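Clondska Publishes House Rules for Home Robots, Most of Them Learned the Hard Way

FOR IMMEDIATE RELEASE
5/8/26

MERRICK - Clondska today released the first edition of its Good Practice Guide for Household Manipulation, a 53-page document on how a two-armed robot should behave in somebody's living room. The guide is free to download. It contains 200 rules, which the company concedes is more than most families ask of their children.

The rules were drafted and tested in simulation, in a furnished home built for the purpose by Clondska's partner Cevton. The rendered home has wood floors, a blue sofa, a staircase and a hallway with a door at the end, and a robot can misbehave in it all night without anyone having to call an insurance company.
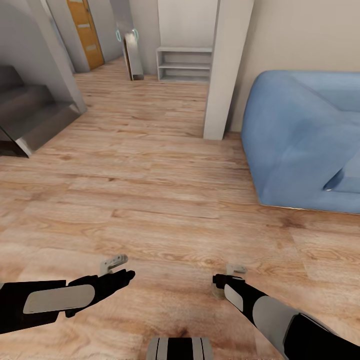 Chapter 2 deals with what the guide calls manners of approach. A robot entering a room must know where its arms are before it knows anything else. Hands that aren't holding anything stay in front of the body. Stairs are treated as a hazard at all times, including when the robot has been told they are fine. A closed door is to be considered closed on purpose.

"We had a very elegant draft with a lot of philosophy in it," said Lachlan Fairweather, who led the writing at Clondska. "Then we ran it, and the robot stood by the sofa for eleven minutes considering its obligations. The published version is shorter on philosophy."

The drafting team reviewed 3,139 simulated runs between December and this spring. Any run that ended in contact with furniture was written up on a one-page form, and the form itself went through several revisions after reviewers were found to be entering "sofa" under cause.

Chapter 4, on tabletops, took the longest. It requires the gripper to be fully open before it comes down near an object, and it sets out separate approach speeds for items that roll, items that tip and items that do neither but look as if they might. Small round produce gets a section to itself. Reviewers argued over the pumpkin clause for the better part of a month, and the minutes are available on request to anyone with a free afternoon.

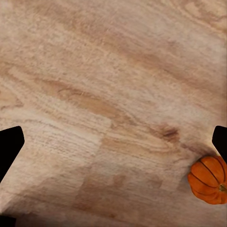 Under the guide, a robot that loses sight of part of an object has to stop and look again before closing its fingers. Guessing is not allowed. Neither is a second attempt at the same grasp from the same angle, a habit the authors describe as "optimism" and list among the faults in Appendix B.

"People assume a safety rule has to sound grave," said Kane Sheehan, who handles standards work at Cevton. "A lot of ours amount to 'put it down where you found it.' My mother had most of this worked out by 1985, and she never charged for the download."

The guide is voluntary and carries no certification mark. Companies that adopt it are asked to publish their own failed runs in the same one-page format, and to resist the urge to call them learning opportunities. Stustine, which makes software for home robots, has agreed to be the first outside firm to do so and will post its results through the end of the year.

Clondska will take written comments on the first edition until December. Comments should name the rule they concern and should not exceed 400 words - a limit the authors wish they had applied to themselves. A second edition will follow once the comments have been read, including the ones about the pumpkin clause.

About Clondska
Clondska develops test methods and working guidelines for robots used in homes. It is based in Merrick.

About Cevton
Cevton builds simulated interiors for robot testing.

Press inquiries: Lachlan Fairweather, Clondska, Merrick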